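We got the boat back in the water on Wednesday, two weeks later than I wanted. The yard at Sitimham had a backlog on the lift, and I used the delay to redo the wiring behind the chart table, so the time wasn't wasted.

The old bilge pump switch had corroded through. I replaced it with a Makris float switch and ran new tinned wire back to the panel, 18 feet of it by the time I had gone around the water tank. Zinash Tufa lent me her good crimper, which made the job a lot faster than last year's. 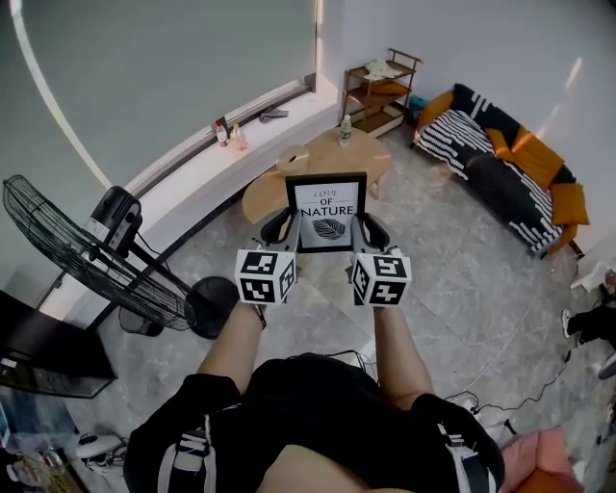 The other big item was the mooring. We gave up the slip at Sultoria after the fee went up by 800 dollars for the season. The mooring field across the harbor is cheaper, and the launch runs until 9 at night. The downside is no shore power, so I'm watching the batteries more closely. With the fridge on we use 40 amp hours a day, and the solar panel covers most of that when it's sunny.

Our first sail was a short one, out past the Sillunness bell and back. Wind was from the southwest and steady – enough to reef the main for practice. The new jib sheets are stiff and need some use. The stern gland dripped more than I like, so I tightened it a quarter turn at the mooring and will look again this weekend.

Hinata Sasaki has asked if we want to join the cruise up the coast in July. I said yes, as long as the dinghy outboard is back from the shop by then. It still needs a carburetor kit.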